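The Bomine Sessions: Notes on an Independent Release
July 12, 2021
Filed under: Music, Recording

Readers of this blog have asked on several occasions for a fuller account of how the Bomine recordings were made and released. The present entry is intended to answer those questions in one place. It concerns the seven tracks issued under that name, the period of work leading up to them, and the arrangements made for their distribution.

Bomine is a duo consisting of Iwona Wieczorek, who writes and sings, and Danuta Kurek, who is responsible for production and all keyboard parts. I have served as their mixing engineer from the outset. Both artists were still enrolled at Kotamthorpe when the first demos were recorded, and most of the early material was completed outside class hours in a spare bedroom belonging to the Kurek family.

The first demos were made with one condenser microphone and a secondhand interface. Ms. Wieczorek recorded her vocals standing in front of an open closet, with winter coats serving as acoustic treatment. The results were better than the equipment would suggest. Two of those takes, on "Dronow" and "Lower Field," were retained in the final mixes without replacement. The lead vocal on "Dronow" contains a faint chair noise before the second chorus. It was discussed at length and left in place at the request of the singer.

Work on the full set began in October. The duo arrived with 83 sketches, many of them under a minute long, and a period of selection followed. Ms. Kurek proposed that any sketch neither of them could hum from memory be set aside. This reduced the number considerably and caused some disagreement, particularly over an instrumental piece that has yet to be released. 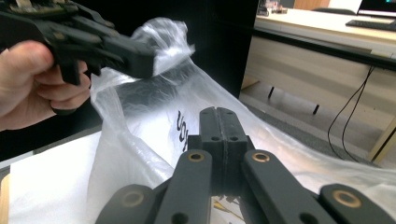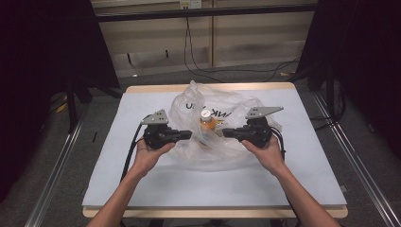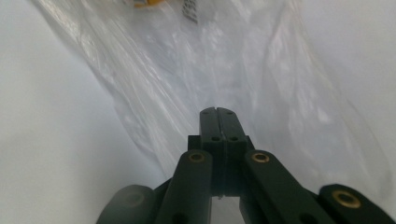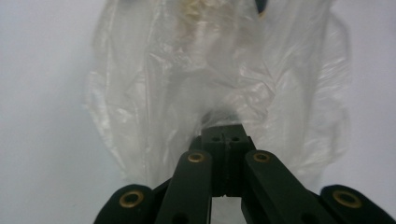

The tempo of the title track was a further matter of debate. It was written at 100 beats per minute and recorded in full at that speed before Ms. Wieczorek concluded that the verses dragged. The final version stands at 121, and every part was performed again from the beginning. Time-stretching was attempted on the original drums and rejected, as the hi-hats acquired a metallic quality that could not be removed by equalization.

Mixing was carried out at Pawlak, a small studio with two rooms and a well-maintained pair of monitors. I would recommend it to any artist preparing a first release. The larger room has a noticeable buildup in the low end near the rear wall, and visiting engineers should check their bass levels from the front desk before committing to a mix. Mastering was completed separately, and one revision was requested to restore the dynamics of the closing track.

The release was uploaded without a label, an advance campaign, or paid promotion. Ms. Kurek prepared the track information and credits herself. Plays in the first week came mostly from classmates and relatives. A student radio program then selected "Lower Field" as its opening song, and the total passed 3,000 by the end of the following month. The duo has since received two invitations to perform, one of which has been accepted.

Several readers have asked whether stems will be made available for remixing. Permission has been granted for "Dronow" only. Requests should be submitted through the contact page, with the name of the requesting artist and a short statement of intended use. Stems are supplied as 24-bit WAV files and include the dry vocal.

A second set of recordings is under consideration. Ms. Wieczorek has expressed a preference for live drums, and we are reviewing whether the smaller room at Pawlak can accommodate a full kit. The drum parts are being written at present, and test recordings will be made before any booking is confirmed.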